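**Ticket: cup holder on the pantry table leans and moves**
Opened by: Ngan-ling Lui
Assigned to: Kuo-hua Chow
Date: September 20, 2023
Status: open, waiting for part

### Problem

The wire cup holder in the second floor pantry does not stand well. When a person pulls one cup from the top, the whole holder slides on the table, and two times this week it fell with all the cups. I have cleaned the table with the Firon spray, but it made no difference. The holder is the black one we bought from Clanness in May.

### Log

**Entry 1 (Ngan-ling).** I took out all the cups and put the holder back empty. It still moves a little if I push it with one finger. The table is level, I checked it with the small level from the tool drawer.

**Entry 2 (Kuo-hua).** I turned the holder over. Under one of the round bases the rubber ring is missing – maybe it was lost when the table was moved. I pressed the wire loops straight by hand and filled the holder again with the white ribbed cups. For now it stays on the light wood table, toward the back.

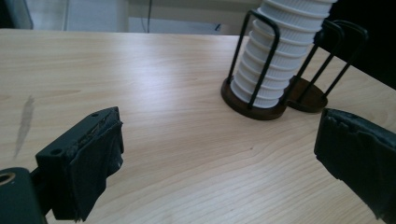
### What to do until it is fixed

1. Please do not fill the cups up to the top of the wire. A lower stack is easier to pull from.
2. Hold the wire with one hand when you take a cup.
3. Leave the spare sleeves in the cabinet. We have a box of 600, so there is no hurry to put them out.

### Next step

I asked Clanness for two new rings, 55 mm wide. They answered that delivery takes nine days. If the new rings also slide, I will try the Rulitov pads that we have under the kettle tray.

Ngan-ling, please do not close this ticket before the rings are on.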